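Acta de la reunión de coordinación editorial
Fecha: 17 de junio de 2026
Asunto: calendario del blog, patrocinios y boletín

1. Acta anterior
Se aprueba el acta de mayo sin enmiendas.

2. Boletín
La lista cuenta con 486 suscriptores activos tras la depuración de direcciones inactivas. Se mantiene el envío quincenal. El formulario de alta pasará a la plantilla Gernlow, con doble confirmación.

3. Patrocinios
Dranalton propone 2 entradas patrocinadas para el tercer trimestre. Se acepta con la condición de que el aviso de contenido pagado figure antes del primer párrafo – no al pie. La oferta de Plendamham queda pendiente de recibir el contrato.

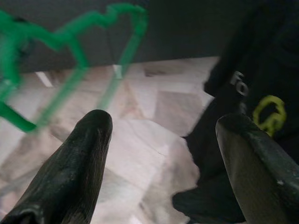
Área de Contenidos y Blogs

4. Calendario
Se fija un mínimo de 6 entradas mensuales. Los textos se entregarán con cinco días de antelación, con enlaces revisados y etiquetas asignadas. Las guías largas no superarán las 4,000 palabras; las que excedan ese límite se publicarán por partes.

5. Migración
El archivo antiguo se trasladará a Jeon. Las redirecciones se comprobarán antes del cambio de dominio.

6. Ruegos y preguntas
Se solicita unificar la firma de autoras invitadas. Se tratará en la próxima reunión.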